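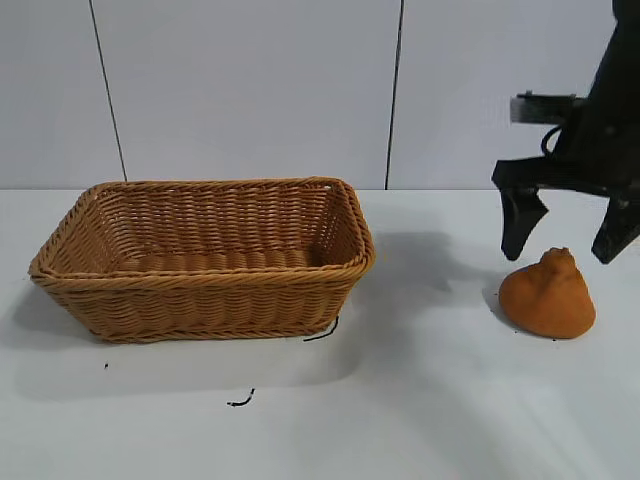 1. Introdução e objetivo

Relatório da unidade curricular de Enoturismo e Análise Sensorial
Autora: Samah Belkadi
Entregue em 23 de setembro de 2025

O trabalho parte de uma frase repetida nos folhetos de quase todas as adegas com clube de sócios: quem prova na adega aprende a distinguir os vinhos da casa. Quis verificar se isso acontece. Escolhi a adega Belhaj, que vende dois tintos de lote, o Eneo e o Trilley, com uma diferença de 13 euros por garrafa. Segundo a casa, o Trilley tem "outra profundidade", expressão que aparece três vezes na ficha técnica sem que se explique o que significa.

2. Método

Fiz provas triangulares com 40 participantes, todos visitantes da adega durante o mês de março. Cada um recebeu três copos iguais, dois com um vinho e um com o outro, e tinha de indicar o diferente. A ordem foi sorteada. Os vinhos foram servidos à mesma temperatura e tapei os rótulos com papel. Antes da prova, cada participante dizia se era sócio do clube. Não lhes disse de que vinhos se tratava, embora desconfie que alguns sócios tenham adivinhado, porque a sala de provas raramente serve outra coisa.

3. Resultados

Acertaram 13 pessoas em 40. Por puro acaso, seria de esperar um terço de respostas certas, ou seja, praticamente o mesmo número. Entre quem acertou havia apenas 2 sócios. Pedi a todos que descrevessem a diferença e as respostas servem de pouco: "mais redondo" foi usado tanto para o Eneo como para o Trilley, e um participante elogiou a madeira do vinho que não tem estágio em barrica.

4. Discussão

Os números não provam que os dois vinhos sejam iguais. A amostra é pequena, cada pessoa fez uma única prova e muitas vinham de almoçar. Uma diferença ligeira passaria facilmente despercebida neste desenho. Ainda assim, uma diferença que justifique aqueles 13 euros devia notar-se melhor, e a ideia de que ser sócio educa o paladar sai daqui sem qualquer apoio.

A empresa Iltov, que trata da comunicação da adega, enviou-me um inquérito próprio em que os visitantes dizem preferir o Trilley. Li-o com atenção. As perguntas foram feitas depois de anunciado o preço, e com a garrafa à vista, pelo que não o considero comparável.

5. Limitações e trabalho futuro

Falta repetir a prova com os mesmos participantes em dias diferentes e incluir pares de colheitas distintas. Gostava também de testar o efeito do preço em separado, servindo o mesmo vinho com dois valores. A adega ainda não respondeu ao pedido para uma segunda ronda.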